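Throws and Blankets on Leather Seating: Slip, Folding and Storage in a Shared Lounge

Student project report, Dallville, Sep 21, 2018

1. Background

The lounge in the Desa residence block is used by 67 students. Its sofas are covered in leather, and loose blankets are kept on them for most of the year. Two complaints came up in the residents' survey in February. The first was that blankets slide off the seat and end up on the floor. The second was that they are left in a heap at the end of the evening, so the next person has to sort them out before sitting down.

The project looked at both points. It did not deal with washing or with damage to the leather, which were covered in an earlier report by the Ackermann group.

2. Materials

Two throws were compared: a fleece blanket and a woven cotton one, bought under the Flarnus name. The weight of the fleece was 300 g and that of the cotton 303 g, so weight was treated as equal. Both were used on the same type of seat, a smooth leather cushion with stitched seams dividing it into panels.

3. Method

Each blanket was taken by two corners, lifted clear of the cushion and lowered again. It was then either spread over the seat or folded in half twice and laid against the armrest. A fold was counted as sound if the edges met to within the width of a thumb. Slip was measured from the front lip of the seat with a steel rule, before and after a person had sat down and stood up again. In all, 300 sittings were recorded, split evenly between the two blankets.

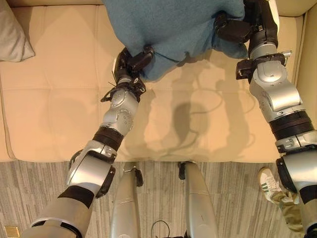

Figure 1. Teal-blue fleece blanket held at two points above the leather seat.

Bunching was noted separately. A blanket picked up from a heap seldom hangs flat, and any crease left in it tends to be carried over into the first fold. For this reason the blanket was shaken once before folding in the second half of the trials.

4. Results

The fleece moved further than the cotton on the smooth parts of the leather. Where it lay across a seam the difference was small. Most of the movement took place on standing up, and nearly all of it was towards the front of the seat.

Folding gave the opposite result. The fleece kept its fold when put down, while the cotton opened again at the outer corners – more so if it had not been shaken first. The single shake improved the match of the edges for both blankets.

5. Limits

Only one type of sofa was used. Blankets tucked behind the seat cushion were left out, as the gap differed from one sofa to the next and the readings could not be repeated. The carpet in front of the sofa was not part of the test area, so a blanket that reached the floor was entered as a full slip whatever its final position.

6. Recommendations

Keep the fleece folded over the armrest when not in use. Use the cotton for covering the seat. Shake either blanket once before folding.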